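Docs > Clallach Control Suite > Set-up > 4. Wrist camera and grasp checking

4. Wrist camera and grasp checking

Read this section before you turn on automatic grasping. The grasp checker in Clallach is useful, but it is easy to believe it more than you should. It gives you a score. The score is a guess made by software that has never touched anything.

You need a working arm from Section 3, the Takitz vision module and a licensed copy of the Wondau planner. Older planners will start without an error message and then ignore the camera, so check the version first.

4.1 Turn on the wrist view

1. Put the arm in Hold and set the speed limit to the lowest value.
2. Open Perception, then Sources, and choose Wrist.
3. Leave Auto-rotate off.
4. Press Start and wait for the status line to read Live.
5. Move the wrist by hand through a half turn. The view must follow without a jump.

Note: The quick-start card says to turn Auto-rotate on. We disagree. It spins the picture to suit the person at the screen, and in version 2 it does not always pass the same turn on to the planner. You then have a nice upright view and an arm that reaches the wrong way.
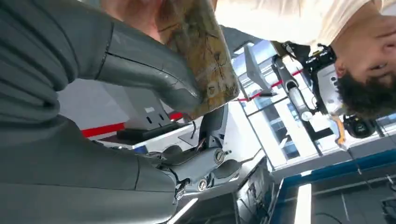
Grasp scoring compares the outline of the fingers with the outline of whatever they are holding, and it does this well on plain boxes and badly on most other things. A mottled brown object with dark veins and crack-like lines, held in gray-covered fingers, is a fair test of it. The edge finder can take a surface line for the end of the object and place a contact point where there is none. Add a second arm, a bright glass wall and a person leaning in upside down on the screen, and there are plenty more edges for it to pick from. Do not tune the scorer on a blank background and expect the numbers to hold.

4.2 Set the score threshold

1. Open Perception, then Grasp, and select Manual threshold. The automatic setting picks a number from the last few grasps, good or bad.
2. Record at least 7 grasps of the same object, turning it between tries.
3. Write down the score for each one, and whether you would have accepted the grasp by eye.
4. Set the threshold above the highest score you got from a grasp you would reject.
5. If that leaves you with almost no accepted grasps, stop. The scorer is not suited to your object, and a lower threshold will not fix it.

Katalin Juhász ran the bench log for this release. It holds 1,384 scored grasps, and the high scores include drops. The product sheet calls the scorer "self-correcting". We have looked for the part that does the correcting and would be glad to hear from anyone who finds it.

4.3 Mask people and other arms

1. Open Planning, then Keep-out.
2. Load the model file for every arm that can enter the wrist view. Arms without a model are treated as background.
3. Turn on People mask and set the delay to zero.
4. With the arm still in Hold, have someone reach toward the gripper from each side. Watch for the mask to cover the hand as well as the face.
5. Repeat with sleeves rolled up and down.

CAUTION: The people mask is a planning aid. It is not a safety device and must never stand in for one. A bare forearm at the edge of the view may not be masked at all. Keep the emergency stop within reach of anyone working next to the arm.

4.4 Save and check the log

1. Save the profile under a new name. Saving over Default also resets the speed limit – a known fault, still open.
2. Run one slow grasp and open the log.
3. Look for the line "planner: source wrist". If it says "source none", go back to 4.1.
4. Raise the log limit from 2,000 lines if you plan to leave the arm running. Once the log is full, the oldest lines are dropped without a warning.

Profiles made with the Szűcs import tool keep their thresholds but lose their keep-out settings. Repeat 4.3 after every import, even when the tool reports success.

Section last checked 31/05/2020

Contact support | © Clallach documentation group | Back to top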